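Questions about first aid sorting at the Esitz supply room, last updated 26/10/2024

**Who can drop off supplies?**

Anyone. Leave them at the Sandoval Street desk in a closed bag with your name on it. We take bandages, gauze, tape and wipes. We can't take medicines of any kind.

**Do bandages have to be in their wrappers?**

Yes. A bandage without its wrapper goes in the trash, even if it looks clean. A crumpled wrapper is fine as long as it is sealed and the print can be read. If you can't find an expiration date, put the item aside for Nicanor Ochoa.

**Where does the sorting happen?**

At the long wooden table in the main room. Spread the wrapped items out at the near end first, then move them into the baskets. Please keep drinks off the table.
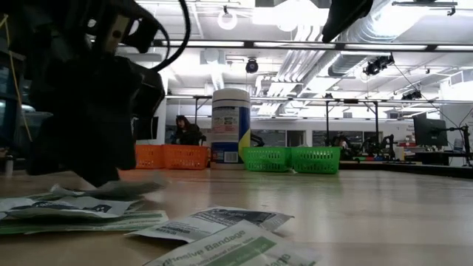 *Sorting table with bandage wrappers, orange and green baskets, and disinfecting wipes.*

**What do the basket colors mean?**

Orange is for items still to be checked. Green is for items that have been checked and can go into kits. Don't move anything from orange to green without reading the label — both sides, if there is print on both.

**When do I use the wipes?**

Wipe the table before you start and again when you finish. Let it dry before putting paper wrappers down. Put the lid back on the canister or the top sheets dry out.

**How long is a shift?**

Two hours, with a break in the middle. We ask new people to do one shift with someone experienced first.

**How many kits do you make?**

We packed 413 in August. Each one holds 30 items and a printed list. The list is taped inside the lid.

**Can my group order kits?**

Yes, up to seven at a time. Use the Stasora order form at the desk and allow two weeks. Larger orders go through Nicanor.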